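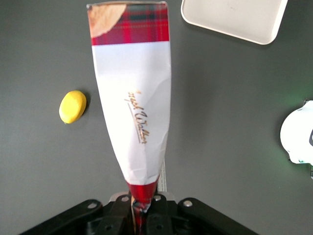

Flarico Packaging – Paper Bags for Dry Bakery Goods
Frequently asked questions
Last revised 11/10/24

What is the minimum order?
4,000 bags per size and print design. Unprinted stock bags ship in cartons and have no design minimum.

Which paper weights do you carry?
Three. The light grade suits single rolls and cookies. The middle grade is the default for crackers and shortbread. The heavy grade is for anything with sharp corners or a fill weight near the limit on the size chart.

Are the bags grease resistant?
Only the lined versions. Unlined paper will show butter spots, and how fast depends on the recipe and the storage temperature. Ask for the Drokley liner if the product is more than 20 percent fat by weight. The liner adds stiffness, so folded tops need a clip or label.

Can I heat seal the top?
Lined bags, yes. Unlined bags have nothing to melt and must be folded, tied or glued. Start at the low end of your sealer's range and test on blanks from the same lot.

What file format do you need for printing?
Vector PDF with fonts outlined. Photographs should be embedded at full resolution. Keep text clear of the side folds and the bottom fold. Fine crossing lines, such as checks and plaids, can shift slightly at the back seam – we do not match patterns across it.

Will the printed color match my screen?
No. Request a press proof. Proofs are billed separately and credited against the first order.

How should bags be stored?
Flat, in the closed carton, off the floor. Paper that has picked up moisture curls and feeds badly on automatic fillers. Customers running the Chu 107 filler should let cartons stand overnight in the packing room before opening.

Can used bags be recycled?
Unlined bags go with mixed paper if they are clean. Lined bags depend on your local program.

What happened to the Lostlow window bag?
It was dropped from the range in August. Remaining stock is sold by the carton.

Who do I contact?
Orders and proofs: Liên Giáp. Filling machines and sealing: Alois Kuster. Claims: Pankaj Sandhu. Include the lot number from the carton label.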